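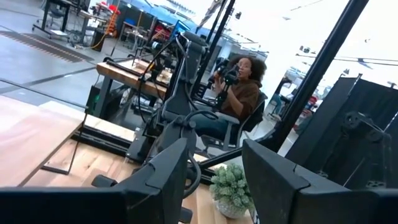 BRIDTON, 1 September 2026

By Ayana Lencho

Manuals > Card Effects > Keane Rising Card > Setting Up

4. Thread the reel

1. Open the Keane case and find the reel. It is the small part you were about to lose.

2. Draw out 70 cm of thread and fix the end to the back of the gimmicked card with one dab of Zerkex wax.

Note: One dab. Wax is cheap, but so is the look of two cards rising when you promised one.

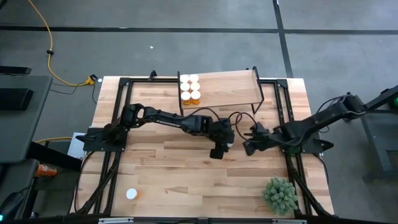 2 min read

3. Place the card ninth from the top and square the deck. Do not riffle it to look casual.

4. Clip the reel inside your jacket and stand with the light in front of you.

Caution: The thread is rated for 100 performances. It does not know this and may retire early. Carry a spare.

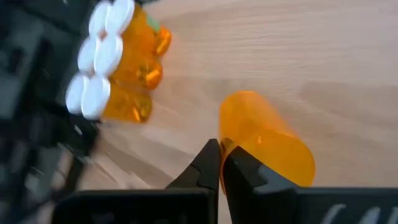

5. Rehearse the rise

1. Lift the deck to chest height and move your elbow back slowly. If the card shoots past your ear, slower.

2. Repeat until you stop staring at your elbow.

Related
Adness Thumb Tip: Fitting and Care
Resetting the Keane Reel
Wax Removal, Including From Jackets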